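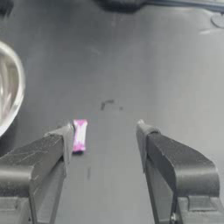
Gion Stöckli: Kurze Frage vorab, bevor ich hier irgendwas nachstelle: läuft bei euch noch die Griffkraft aus dem Auslieferungszustand oder hat da schon jemand dran gedreht? Und bitte Firmwarestand von beiden Armen, nicht nur vom linken. Ohne das kann ich nur raten.

Ticket 3620
Produkt: Flaltell Zweiarm-Kit, Tischversion
Gemeldet von: Gudrun Gerlach
Bearbeiter: Gion Stöckli, Vertretung Henrik Mühlbauer
Eröffnet: 12. März 2025
Priorität: mittel
Status: in Arbeit

Fehlerbild (Gerlach)
Aufgabe "Bonbons in Schale". Leichte, eingewickelte Ware, kleine Teile. Greifer fährt an, schließt, meldet "Objekt gehalten", hebt ab, Teil liegt noch auf dem Tisch. Kein Fehlercode, Ablauf macht einfach weiter und legt Luft in die Schale ab. Mit größeren Testteilen (Holzklötze aus dem Lieferumfang) keine Probleme. Leihgerät läuft noch bis Monatsende, danach müssen wir entscheiden ob wir kaufen. Bitte also zeitnah.

Nachtrag Gerlach
Griffkraft: Werkseinstellung, hat niemand verändert. Firmware links 2.18, rechts 2.16. War mir nicht klar das die auseinanderlaufen können. Log vom Vormittag hochgeladen, 61 Griffe, davon 18 mit Fehlmeldung "gehalten".

Stöckli
Danke. Verschiedene Stände sind nicht gut, kommt vor wenn beim Update der rechte Arm nicht bestromt war. Bitte so:
1. Beide Arme einschalten, warten bis Status grün
2. Update über das Wartungsmenü, "alle Achsen und Greifer", nicht "nur verbundene"
3. Nullpunkt Greifer neu einlernen, Backen dabei frei, nichts dazwischen
4. Parameter Mindestöffnung von 0 auf 2 mm
Punkt 4 ist der eigentliche Verdacht. Bei 0 gilt jeder Stromanstieg als Objekt, auch wenn die Backen nur aufeinander stehen.

Gerlach
1 bis 3 erledigt. Update beim ersten Mal abgebrochen, Timeout, beim zweiten durch. Beide jetzt 2.18. Punkt 4 finde ich nicht, im Menü Greifer gibts nur Kraft und Tempo.

Mühlbauer H.
Übernehme kurz, Gion ist beim Kunden. Mindestöffnung ist nur in der Expertenansicht sichtbar. Oben rechts auf das Zahnrad, lange drücken. Steht leider nicht im Handbuch, ist intern gemeldet.

Gerlach
Gefunden, steht jetzt auf 2. Nochmal laufen lassen. Deutlich weniger Fehlmeldungen, aber jetzt das Gegenteil: wenn er nur den Zipfel von der Verpackung erwischt, meldet er "leer" und bricht ab, obwohl das Bonbon dranhängt. Für uns erstmal besser als vorher, aber fertig ist das nicht.

Stöckli
Logisch, der Zipfel ist dünner als 2 mm. Da hilft nur den Griffpunkt zu verschieben. Im Ablauf den Griffpunkt auf "Mitte Körper" stellen statt "nächster Rand". Die Backen sollen quer zur Längsachse zufassen. Schickt mir mal die Tischansicht von oben, ich will sehen wie die Teile zueinander liegen. 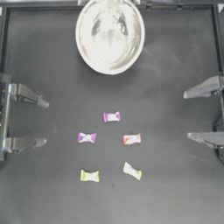 Anhang: Ansicht von oben, fünf Bonbons zwischen den Greifern, Schale oben

Stöckli
Passt, Abstand zwischen den Teilen müsste reichen. Was mich noch stört ist die Erkennung bei glänzender Folie, Reflexe können die Mitte verschieben. Bitte Belichtung auf fest stellen, Automatik aus. Und an der Schale den Ablagepunkt kontrolieren, der sollte in der Mitte liegen und nicht am Rand.

Gerlach
Belichtung fest, Griffpunkt Mitte, Ablagepunkt war ok. Zwei Durchläufe ohne Fehlmeldung. Längerer Test läuft über Nacht. Andere Frage, Herr Hellwig will vor der Kaufentscheidung wissen: sind Backen mit weicherer Auflage im Kaufpreis drin oder extra? Im Angebot von Sperling steht dazu nix.

Mühlbauer H.
Weiche Backen sind Zubehör, extra. Für Leihgeräte kann ich aber einen Satz zum Testen mitschicken, kostenlos, Rücksendung mit dem Gerät. Lieferadresse weiterhin Gronden, Halle 2?

Gerlach
Ja, Halle 2. Bitte zu meinen Händen.

Mühlbauer H.
Geht morgen raus. Ticket bleibt offen bis das Log vom Nachttest da ist. Status: warten auf Kunde.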